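Canpolat Fire Crews Log 104 Calls in October, Most From Brush and Yard Waste

Fire crews in Canpolat answered 104 calls in October, and 60 of them involved brush, leaves or yard waste, according to a monthly summary from the fire department.

The figure covers calls in the city and the unincorporated Flusel area to the east. Medical calls handled jointly with the county are tallied separately and do not appear in the total.

Battalion Chief Volkan Aksoy said most of the yard waste fires were out within 40 minutes of dispatch. Two needed a second engine. One spread to a detached garage on Nomamora Road, where the roof and one wall were damaged. No injuries were reported.

"Wind was the main factor on the garage call," Aksoy said. "The pile was legal in size. It was too close to the structure."

City code requires open burn piles to be at least 100 feet from any building and attended until fully extinguished. Burning is not allowed after 6 p.m. Inspector Şengül Kahraman said her office issued nine citations during the month, seven of them for unattended fires.

Residents can take branches and leaves to the Drarkideck transfer station at no charge through the end of November. Loads must be free of treated lumber, plastic bags and tools.

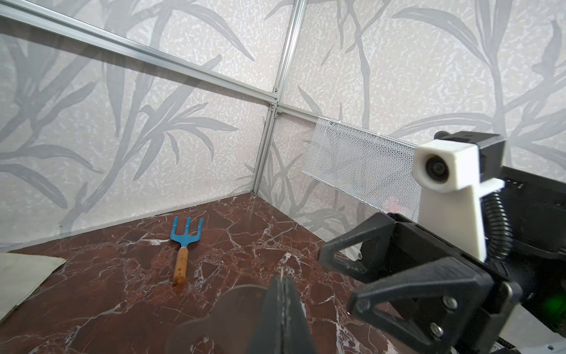
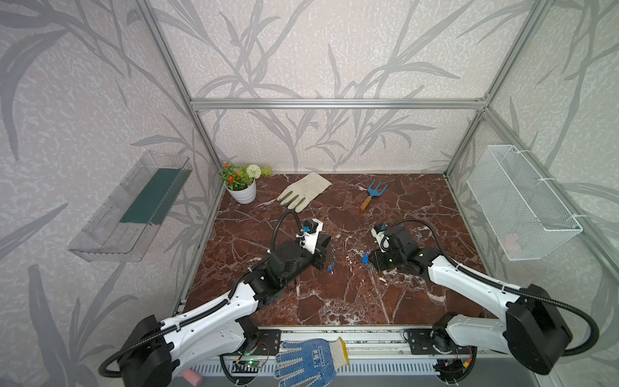 Burn Permits

Permits are issued at Station 2 from 8 a.m. to noon and are valid for one day. Applicants need proof of address and a sketch showing the distance from the pile to the nearest building. Permits are suspended automatically when a red flag warning is in effect.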